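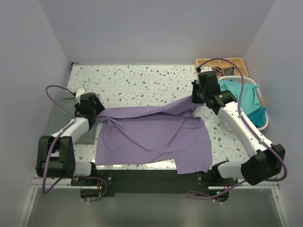 図1 展開動作中の作業台。右アームが紫の布の端を把持

件名: Re: [darkonmont-users] 把持点推定が袖口に偏る件

Prietoさん、皆さん

返信が遅くなりました。再現できたので、わかったことを書きます。

Unai Prieto さんは書きました:
> Darkonmont を 1月の版に上げてから、Tシャツ類の展開で把持点が
> 毎回ほぼ同じところに出ます。セグメンテーションのマスクは
> 目で見る限り正常です。プランナ側で候補が捨てられているのか、
> 推定のスコア自体が変わったのか、切り分けの方法はありますか。
> 設定は Norwood の標準のままで、変えたのは片腕の可動範囲だけです。

結論から書くと、原因はスコアではなくプランナ側の絞り込みでした。

図1は手元の環境で右アームが布を右上方向に引いているときのものです。布の上側がねじれて右上に伸び、手前側はおおむね四角い面のまま台に残っています。この形だと、次の把持点としては手前の縁の角が欲しいところです。

推定器の出力をそのまま保存して確認したところ、候補は34個あり、手前の角は上位に入っていました。ところが Lostik の逆運動学チェックを通すと8個に減り、残るのは把持済みの端に近いものばかりです。1月の版から、手首の姿勢を布面の法線に合わせる制約が既定で有効になっています。しわの多い箇所では法線の推定が荒れるため、台の手前側の候補が「到達不能」と判定されていました。

確認の手順です。
1. planner.log_rejected を true にして一回だけ実行する
2. 棄却理由が normal_align の行を数える
3. 同じ点群で align_tolerance を17度に広げ、結果を比べる

こちらでは手順3のあと、手前の角が候補に戻りました。副作用として、指先が台面に浅い角度で入る軌道が増えます。天板との距離の下限は必ず設定しておいてください。Prietoさんの環境では可動範囲も変えているので、そちらの影響が重なっている可能性があります。一度標準値に戻してから試すほうが早いと思います。

それから、待機側のアームの衝突モデルにケーブルが入っていません。図1の左アームのように外側へ大きく弧を描いていると、モデルより広い空間を占めます。両腕を同時に動かす設定の方は、前腕の包含形状を少し太らせてください。

法線推定の平滑化は Engebretsen ブランチに入れてあります。試した範囲では計算時間が3割ほど増えました。まだ本流に出す段階ではないので、使う方は点群の保存も有効にして、失敗した回のファイルを送ってもらえると助かります。ログだけだと布の形がわからず、こちらで追えません。

許容角の既定値を変えるかどうかは、タオルなど平たい布での結果を見てから決めます。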